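Plallden barn repairs completed as original oak frame is saved

December 2018

Repairs to the timber frame of the threshing barn at Plallden have been completed by Berhe, the carpentry firm appointed by the Sallell Buildings Trust. The barn, which is listed, has been closed to the public since part of the west aisle was found to be moving.

The work involved the sole plates, the aisle posts and the lower part of the roof on the west side. Of the 190 timbers in the frame, most have been kept in full. Where the foot of a post had decayed, the carpenters cut back to sound wood and scarfed on a new length of oak, fixed with pegs. Seven posts were treated in this way. Two braces could not be saved and have been replaced with new ones cut to the same pattern.

Bereket Berhe, who led the work on site, said: "The frame was in better order than the survey suggested. The damage was nearly all in the bottom two feet, where the ground outside had built up against the plinth and the plates had been sitting in the damp. Above that the oak is hard and the joints are tight. We have used green oak for the new pieces, so people will see some of them open up over the next few years. That is normal and it does not weaken them."

The ground along the west wall has been lowered and a gravel drain laid to carry water away from the plinth. The plinth has been repointed in lime mortar. Cement pointing from an earlier repair was taken out by hand. 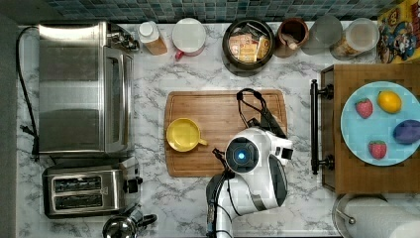

Historic Buildings

The trust bought the barn after it had stood unused for a long period. It has five bays with an aisle on each side, and a central threshing floor between two pairs of tall doors. Carpenters' marks can be seen on many of the posts and tie beams, and these were recorded before any timber was moved. The record also shows a run of empty mortices in the north wall plate, which may mean that the barn was once longer than it is now.

Mekdes Birhane, buildings officer for the trust, said: "We asked for as little to be taken away as possible, and where new wood has gone in it has been left plain so that it can be told apart from the old. Every repair is dated on a hidden face. Anyone working on the barn in future will be able to see what was done and when."

The roof has been relaid with the existing clay tiles, made up with 505 reclaimed tiles of the same size. Oak weatherboarding on the west side has been renewed. The boards on the other three sides have been refixed where needed.

The project took around six months. The design and specification were prepared by Plenard, with Syfiqah Lumenta's firm excepted from the frame contract and engaged for the lime work only.

The barn will reopen to visitors in the spring. Entry will be free. Groups wishing to see the frame with one of the carpenters should apply to the trust in writing.

Notes to editors

The Sallell Buildings Trust repairs and looks after farm buildings in the Sallell area.

Berhe is a carpentry firm working on the repair of timber framed buildings.

Press contact: Ebise Gudeta, Sallell Buildings Trust.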